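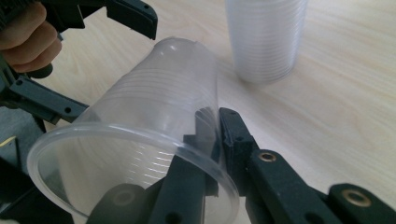
Good evening, and thank you all for coming out to the Gollard library. I know parking was a mess, so I'll wait a second while the last few folks find a chair.

What I want to talk about tonight is what happens after a court stops supervising somebody. We're pretty good, as a public, at following a trial. We follow the verdict, we follow the sentence, and then we sort of wander off — and the years of check-ins, travel limits and reports to a judge go on without us.

(Slow down here. Ask who has ever read a release order.)

I spent most of last winter in the Rislow county records room reading 122 case files, all of them people sent to a hospital after an insanity verdict. Of those, 60 had been let go from every condition, 58 were still under some kind of order, and the other files were incomplete.

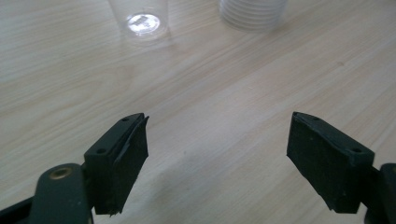
Now, the Medina hearings are the ones I get asked about most, and I'll come to them, I promise. But first a word on how a judge decides. There are doctors' reports, of course, and letters from family, and often a statement from the people who were hurt. Please read those statements if you ever get the chance.

(Suldale story next, if there's time. Otherwise go straight to questions at 8:15.)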